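Call for Participants: Residential Dialogue Program on Disputed Borders and Local Government

The Raseck Institute for Regional Politics invites applications for its next residential dialogue program, to be held at the Madar conference house. The program brings together people who live or work in areas where the line of a border, or the powers of a local authority, remain in dispute. Applications close at the end of May.

Background

Madar and Lollell were governed as one district until the boundary between them was redrawn. The new line left 2171 households in a different jurisdiction from the one in which they had been registered, and questions of grazing rights, school enrollment and police authority have been argued over ever since. The Institute has followed the matter through two elections and one failed referendum. It takes no position on where the boundary should run. Its interest lies in how decisions are made while the larger question stays open, and in what residents on both sides are prepared to accept in the meantime.

The Madar and Lollell case will serve as the common study for all participants. Each participant will also be asked to present a short account of a dispute known to them at first hand.

Who may apply

Applications are welcome from elected members of local councils, civil servants, teachers, journalists, religious leaders, and members of community associations. Graduate students may apply if their research concerns local government or minority rights. Applicants must be at least 21 years of age and able to follow discussion in English. Interpretation can be arranged on request – please state the language needed on the form.

Serving members of armed forces and candidates standing in a current national election are not eligible for this session.

Program and conditions

The program lasts 6 days and is led by the staff of the Ďurica Chair in Comparative Federalism. Morning sessions begin at 9:00 a.m. and attendance at all of them is required. The Thursday is set aside for a visit to the Lollell town hall and the former crossing point. Participants work in pairs drawn from different regions.

Remarks made in session may not be attributed outside it. Participants are asked to switch off telephones during sessions and to make no recordings.

Lodging and meals are provided. A travel allowance of up to 1285 dollars is available to those without support from an employer, payable on presentation of receipts.

How to apply

Please submit the completed form, a résumé, and a statement of no more than 2 pages describing the dispute you would present and your own connection to it. One letter of reference is required. Materials should be sent to the Program Office of the Raseck Institute. Incomplete applications will not be reviewed. All applicants will be informed of the outcome in writing.

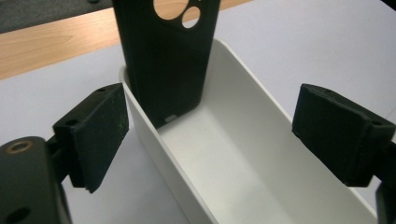 Black phone case in a white tray.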